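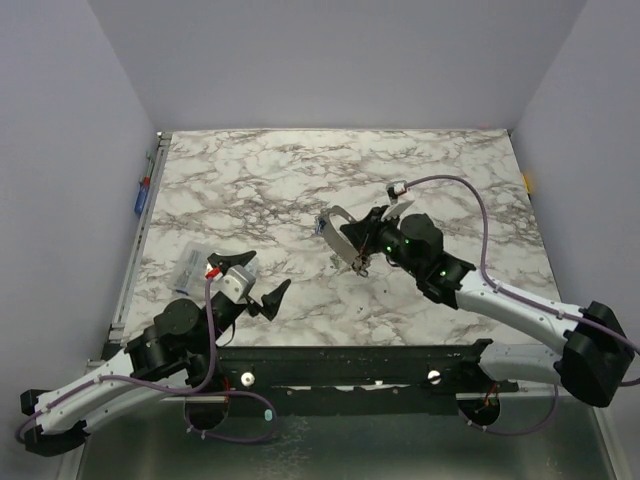 Bautista Ledesma writes that the night alert on the Dernside bed sensor kept sounding until the delay was changed, so set the delay first.

Support > Residential units > Bed sensor > Setting up

3. Setting the night alert

1. Hold Menu until the light turns green.
2. Choose Delay and enter the time agreed in the resident's care plan.
3. Press Save — the unit beeps once.
4. Enter the room number at the staff desk.

Note: room 47 and above use the second receiver.

Caution: the alert does not replace night checks.

Filed under: Supported living, Staff guides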